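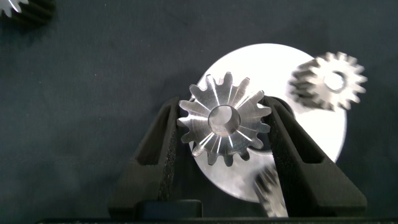
Bevel gear, toothed side out.

December, just gone 10 at night. Went to the meeting at Drarness about the sheep scab rules. From next month any flock that has lost a neighbour to the mite has to stand still for 18 days, and nothing goes to market without a form. Fine on paper. The man from Brevum had slides and a blood test he swore by, but when I asked what it does with a ewe that picked the thing up last week he went back to slide one.

Around 25 of us there, most with our coats on. The Collico lot want every bought-in sheep dipped, which would suit them, as they sell the dip. I can't see who is going to check. We had the same talk over the tag rules and half the hill still moves stock after dark.

My own plan is to keep the six new ewes in the Eren field and go by what I see on the fence wire. Wool on the wire tells me more than a form does. They want £100 for the whole-flock test. I'll think about it after Christmas, maybe.

Feet still cold. Must ring about the hay.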